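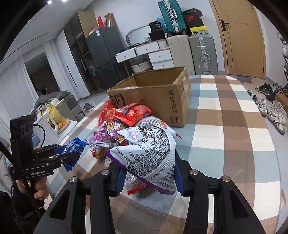
Rurnelcombe House Residents -- Minutes of the Monthly Meeting
4 July 2022

Present: Wanpen Petchrat (chair), Buppha Chantharasri, Amnuay Sriwong, Lungile Potgieter (minutes)
Apologies: Daranee Wongsuwan, at her sister's in Bulville

1. Minutes of the last meeting
Approved after Amnuay asked that "shouted" be changed to "said." Changed.

2. The snacks
Wanpen reported that the snack pile has moved out of the kitchen and onto the checkered rug by the front door. Buppha said it was being sorted. Amnuay asked how long sorting takes. Buppha said it depends on who keeps eating the sorted ones.

Agreed that all unopened packets go into the brown SF Express box, which is to stay open until the job is finished and then be closed, with tape, by an adult. Empty wrappers go in the trash. Lungile asked for this to be minuted twice. Empty wrappers go in the trash.

A motion to keep back the spicy ones for the house was carried 2 to 1, Buppha abstaining with her mouth full.

3. Where the box is going
Daranee sent a note proposing her cousins in Vorthorpe. Amnuay favors the break room at Prasertsri, where he says morale is low. Put off to the next meeting -- the box isn't full anyway. Wanpen has set aside $24 for postage and would like receipts this time.

4. Shoes
The row of sneakers along the floor was discussed at length. The rack was bought in January so that shoes could go on it. Amnuay said that under the rack is close to on the rack. The chair disagreed. Everyone to claim their own pairs before the next meeting. Unclaimed pairs will join the box, and Vorthorpe can have them.

5. Suitcases
Two suitcases are still standing by the wall near the door. Buppha said hers is staying there until she decides whether she has unpacked. Nothing agreed.

6. The rug
Buppha to shake it out once the packets are up. She asked whether vacuuming would count. It would.

7. Any other business
Amnuay asked who finished the rice crackers. No reply was recorded.

Next meeting to be held in the kitchen, 15 minutes after dinner. Bring your own chair.

L.P.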